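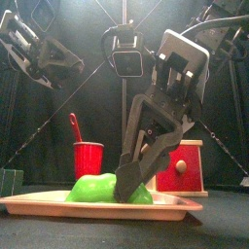
The Tray Before the Knife
Handling and holding peppers in a small kitchen

02/08/2020

A bell pepper is mostly air. The wall of a good one is a quarter inch thick or a little more, the core is a spongy knot of seeds under the stem, and the rest is an enclosed space that makes the whole fruit behave like a thin shell. It is stiff along the lobes, weak across the flats, and prone to rolling when laid on its side. Most of the damage done to peppers in a home kitchen happens before any cutting starts, and most of it comes from how they are put down and picked up.

The first question is orientation. A pepper stood on its lobes, stem up, has three or four contact points and will stay there on a hard surface if the lobes are even. Many are not. Laid on its side, the same pepper settles into the groove between two lobes, usually after a quarter turn. In a shallow tray with a raised rim it has nowhere further to go. On a bare countertop it has the floor.

That rim is the reason to use a tray at all. Half an inch is enough. Anything deeper gets in the way of the hand, and the cook ends up lifting from the top with the fingertips, where the pressure per square inch is highest. A low dish allows the fingers to come in from either side and spread the load across the curve of the wall. The pepper should be gripped across its widest point, with the force directed toward the core, and lifted straight up. Pinching near the blossom end is how walls get creased.

A creased pepper does not look like much on the first day. The skin stays glossy and the bruise sits underneath, a patch of collapsed cells that takes on water and goes translucent. By the third day the patch is soft. The skin over it wrinkles, and if it has split even slightly the area will be slick by the end of the week. Green peppers tolerate this somewhat better than red ones. They are picked earlier and the flesh is firmer, with less sugar to feed whatever gets in.

Plastic is a reasonable material for the holding tray. It is light, it does not chill the fruit, and it has a small amount of give. Ceramic is easier to keep clean after several years of use, once plastic has picked up knife marks — which it should not have, if the cutting is done on a board. Metal sheet pans work but they ring, slide and take up too much space. Pale colors are preferable for one practical purpose: grit and seeds show against them.

Dovach sells a shallow serving dish that suits the job, though it is listed with the company's children's tableware. The rim is rolled, so there is no sharp inner corner to collect dirt. Derico makes a deeper version with a drain insert. The insert is useful for rinsed produce and a nuisance for everything else, and it can be left in the cupboard. Neither is expensive. A secondhand cafeteria tray cut from the same idea will do.

Around the tray, keep only what the task calls for. A cup for utensils belongs behind it, on the side of the hand that does not hold the knife, with the handles leaning away from the work. A heavy cup is better than a tall one. Spatulas and spoons with looped ends are easy to pull out without looking, but a light plastic cup will tip if the load is all on one side. Two or three utensils in it are plenty.

Small tabletop drawers are a matter of taste. A single-drawer wooden cabinet with a round knob can hold twine, clips, a paring knife in a sheath and the other things that otherwise migrate across the counter. The wood should be sealed, particularly at the bottom edge, and the knob should be large enough to pull with a damp hand. Thongsuk's unfinished units need two coats of oil before they go anywhere near a sink. The drawer runs wood on wood and will bind in humid weather; a little wax along the runners fixes it.

Storage after the tray is simple. Whole peppers go into the refrigerator dry, in a loose bag, in the crisper drawer. Rinse them on the day they are used. Once cut, they keep for a few days in a closed container lined with a paper towel. In January, when the trucked-in crop has already spent time in cold storage, cut those figures down and check the stem first. A green, firm stem is the best sign available. A brown one that flexes means the pepper should be tonight's.

Readers who want a rack for several trays can look at the Trireck stacking frame, which fits under a standard wall cabinet. Measure the outlet covers before buying.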